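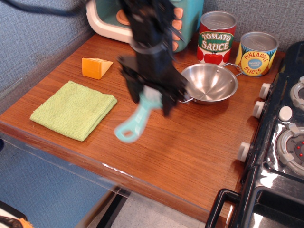
Wooden worktop with a toy microwave and a tomato sauce can at the back.

How to re-oil a wooden worktop

By Maëlle Kennedy

A wooden worktop needs fresh oil when water stops beading on it. Flick a few drops on near the sink and leave them for five minutes. If they soak in and leave a dark patch, it's time to do the job. Near a sink or kettle that may be every few months. The far end of the same worktop can often go a year.

These instructions are for oiled timber. If yours has been varnished, oil will sit on top and stay sticky, so check an out-of-the-way spot first. Varnish usually looks like a thin clear skin and will flake if you scrape it gently with a fingernail or a blunt knife.

What you need

Worktop oil suitable for surfaces where food is prepared. I use Soltix, which comes in an 800 ml tin.
Sandpaper, 100 grit for stains and 240 grit for finishing
A sanding block
Washing-up liquid
Lint-free cotton cloths (old T-shirts are fine)
Masking tape
Thin gloves

Clearing and cleaning

Take everything off, including things that normally live at the back against the wall. Wash the whole surface with warm water and a small squirt of washing-up liquid. Wring the cloth out well - you don't want water standing in the joints. Grease builds up beside the hob, and oil won't go into wood through it, so wash that part twice.
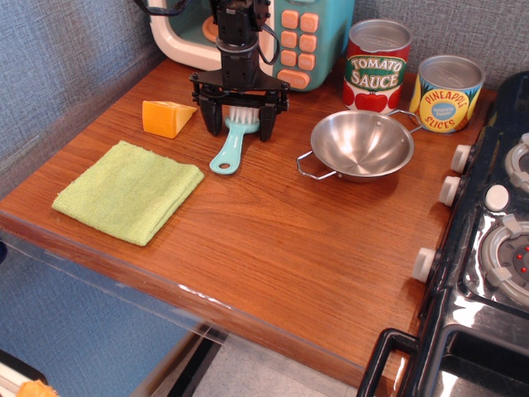 Leave the top to dry overnight. Wood that feels dry to the hand can still be damp underneath, and damp shut in by oil may turn up later as a cloudy mark.

Sanding

Start with the 100 grit on rings, scorch marks and any black staining around the taps. Work along the grain with light pressure. Don't dig at one spot or you'll leave a hollow that shows when the light comes in low. Feather out well past the mark.

Then go over the whole top with the 240. Do the front edge by hand without the block, so that you don't flatten the curve if it has one. Vacuum up the dust, wipe with a barely damp cloth and give it an hour.

Oiling

Tape along the wall and around the sink. Stir the oil, don't shake it. Pour a little on to a cloth and rub it in along the grain, doing an arm's length at a time. The coat should look wet but not form puddles.

After 15 minutes, wipe off whatever hasn't gone in with a clean cloth. This is the step people skip, and it's the usual cause of a tacky finish. Look across the surface from a low angle and you'll see any shiny patches you've missed.

Let it dry for the time given on the tin, normally six to eight hours, then put on the next coat in the same way. An old top needs 2 coats. New timber wants at least four. Don't forget the end grain and the cut edge round the sink, which take up far more oil than the flat.

Disposing of the cloths

Oily rags can heat up and catch fire by themselves if they're left screwed up. Soak them in water, lay them flat outdoors to dry, and then put them in the bin.

Keep the worktop dry for two days after the last coat and use a trivet under hot pans for the first week.

We use cookies to remember your settings and see which pages are read. By continuing to use this site you accept our cookie policy.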